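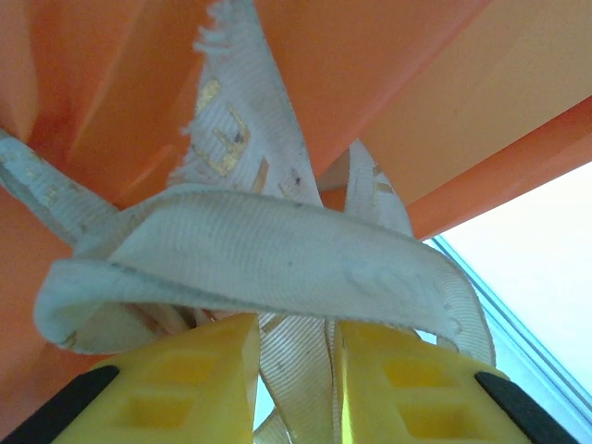 Yellow fingers on the pale straps.

3/14/26, notebook, R. Rosales

Stallcombe survey, coding day. Parent comments on the school closing plan, second pass. Got through the batch from the October meetings, 13 sheets left over that have no school name on them. Put in the blue folder, do NOT enter yet.

Codebook changes:
- "trust in board" split in two. People who are mad at the board and people who never heard of the board were landing in the same box.
- "taxes" stays as is.
- new code 10, "my kids are grown." Comes up more than I thought. Lots of them still want a say, a few want out of the levy altogether.

Mäkelä's scheme has a code for "public duty" and I can't make it work on these. Tried it on four comments, got four different answers depending on how tired I was. Either drop or write a real defintion. Leaning drop.

Agreement check with the Jelport coders still bad on the open question (why should there be a public school in town at all). Fine on the busing one. Think they are reading the first sentence and stopping. Ask them to redo the long ones only.

Skulenholm transcripts came in, the evening forum. Audio bad near the back of the gym, around 4 minutes lost in the middle where the superintendent takes questions. Annoying, best part probably. See if the town clerk has a tape.

Quote to keep, retired bus driver, Stallcombe: "I paid for that roof and I never been asked about it since."

To do Monday
unnamed sheets, match by handwriting?? or zip
email Jelport
rewrite code 10 so it covers grandparents to
back up the spreadsheet, it's only on the one laptop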